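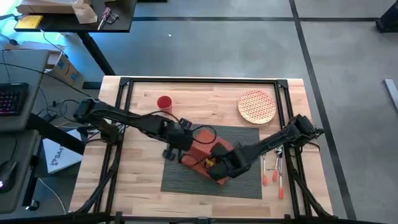

How do you tell a deleted post from one that was only hidden for a while?

Check the same address again on later passes. If it comes back with the original time stamp, it was hidden. If it never comes back, or a new post with near-identical wording shows up at a new address, log it as deleted.

Notebook, 03/03/2019
Traren, deletions and corrections, Pradville mayoral race

Big day! The full December pull finally went through Zidodia without choking, and we have our first clean table of candidate posts that were taken down after going up with a wrong fact in them. 94 deleted posts in all. I had been bracing for a pile of typos and double posts, and there are plenty of those, but the factual ones are in there too and they are wonderful to work with.

First sort, done by hand with the printouts spread all over the place:

typo or broken link, reposted at once: 57
double post: 12
wrong date or place for an event: 12
false or badly garbled claim about a person or a vote: 13

So 13 is our real set. Small, I know, but every one of them has the original text, the last time we saw it live and the first time we saw it gone. That's more than I ever had for the school board race.

The thing I most want to write down before I forget it: the correction almost never travels under the same words as the claim. Take the post about the Byun road bond. The first version said the council had voted to cancel the bond. It hadn't, it had moved the vote to another meeting. The post was deleted, and the follow-up said "Glad that's cleared up, see everyone at the meeting." If you search the follow-ups for "bond" you get nothing at all. I must have run that search four different ways before I just read the whole account from top to bottom and there it was, two posts later.

So the matching rule has to change. Old rule: same account, shares two or more nouns with the deleted post. New rule: same account, next five posts, read by a person. Slower, but it found follow-ups for eight of the 13, where the old rule found three. 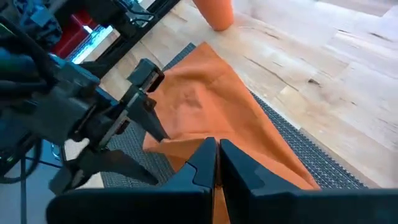
Orange cloth on the gray mat, one arm coming in from the left.

Reply counts. Dong-hyun pulled these and I'm so pleased with how he did it (he kept the replies apart from the reshares, which I never remember to do). The most-shared false claim had 400 reshares at our last look before it went down. Its follow-up had 12. I'd love to make a chart of just that pair, but one pair isn't a finding, so it stays in here until we've done the rest.

Something to be careful with: "reshares at last look" is a floor. Zidodia only passes over each account on its own timer, and a post can pick up plenty more between our last look and the delete. Dong-hyun Sun wants to shorten the timer for the candidates' own accounts and leave the campaign staff on the slow one. I say yes, go for it, as long as the change gets its own line in the settings log and we don't mix old and new passes in one table.

Wording of the follow-ups, quick tags so far:

says plainly it was wrong: 3
says it was deleted, gives no cause: 2
thanks people for pointing it out: 1
talks around it: 2

Not sure the thank-you one deserves its own tag. It does sort of admit the mistake. Ask Dong-hyun to tag the eight without seeing mine and then we compare. I'm curious about the two "talks around it" posts, where I went back and forth all morning. 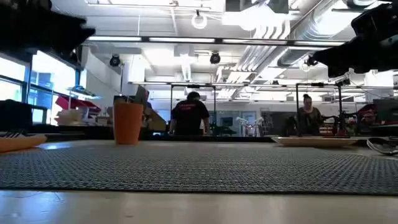
Should a joke that people took as fact be counted as a false claim?

Count it only when the account itself later treats it as a claim, for example by deleting it and saying it was mistaken. Otherwise put it in the side list with a note, and leave it out of the totals.

Side list stands at two now. One is the clerk's office parody that the challenger reshared with "unbelievable," and I really can't tell whether she was in on it.

To do:
rerun the Byun accounts with the new matching rule
second tagging of the eight follow-ups
fix the column that shows local time for some rows and not others (mine, sorry!)
ask the Pradville clerk for the minutes of the postponed vote, need the exact wording of the motion
back up the December pull before anyone touches the timer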